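How Does a Robot Learn to Pick Up a Cloth?

Hi again! Last time I wrote about robots that roll, and a lot of you wrote in to ask about robots that grab. So today we're doing hands. Well, robot people don't usually call them hands. They call them grippers.

Try something with me first. Find a sock and drop it on the floor. Now pick it up using only your thumb and one finger, and keep those two as stiff as you can. Easy? OK, now do the same thing with a sheet of paper lying flat on a table. A lot harder, right? You probably slid the paper to the edge, or poked at it until it bent up a little. You've had years of practice with your fingers, and you worked that out without even thinking.

A robot hasn't had any practice at all. Somebody has to show it.

One way is to let people use the robot's hand. You take a gripper off the robot, put a handle on it, and carry it around. When you squeeze, its two fingers close. When you let go, they open. A small camera on the gripper watches what the fingers are doing, and another camera can sit on your head and watch everything from higher up. Then you just do a chore, like wiping or tidying, and the cameras remember it for you.
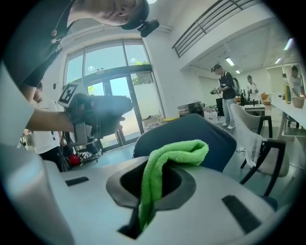 A soft cloth is a tricky thing for stiff fingers. 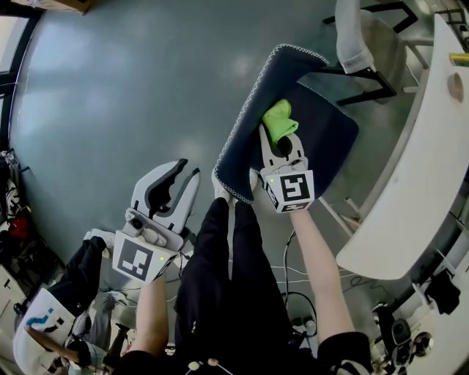
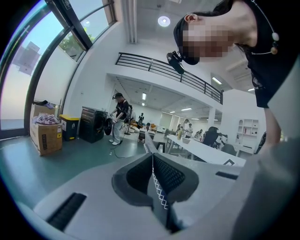

Now for the square stickers. Lots of hand-held grippers have a black-and-white pattern on them, a bit like a crossword puzzle with no words in it. It's called a marker. A computer is pretty bad at looking at a video and saying "oh, that's the left gripper, and it's tipped over a bit." But it's very good at spotting a pattern it already knows. If the pattern looks small, the gripper is far away. If the square looks squashed, the gripper is turned. You can test this with your own eyes – draw a square on a card, hold it out in front of you and twist it slowly.

I wanted to know which camera does the better job, the one on the head or the one on the gripper. So I asked my friend Roswitha Fuchs, who compares grippers for a living (what a job!). She and her team tried two kinds, which they named Candelow and Kirwood. Candelow has wide fingers and Kirwood has skinny ones. They recorded 669 tries at picking up a cloth, and then they sat and watched them. All of them. I asked if that was boring and she said yes, very, and that she ate a lot of crackers.

Her answer about the cameras was "both." The head camera knows where the chair is and where the cloth is, but your own arm can get in the way at just the wrong moment. The gripper camera gets right up close to the cloth. The trouble is that it swings all over the place when you move, and its lens is so wide that straight things come out curvy, like your face in the back of a spoon. Put the two together and each one fills in what the other one missed.

And the grippers? Kirwood was better at pinching a single fold. Candelow was better at hanging on once it had the cloth. Roswitha's team still argues about it, and they're going to try fatter pads on Kirwood in September.

Here's something you can do at home. Get two wooden spoons and a dishcloth, and find a chair with a back. Hold one spoon in each hand and try to hang the cloth over the back of the chair. No fingers on the cloth! Ask somebody to film you from the front, and then do it again while they film over your shoulder. Watch both videos and see which one would help you more if you'd never seen a cloth before in your life.

My best time was 80 seconds, and I dropped it twice. My nephew beat me easily, so I'm blaming my spoons.

If you get a faster time, send it in, and tell me what kind of spoons you used. Next time: how a robot knows when to let go.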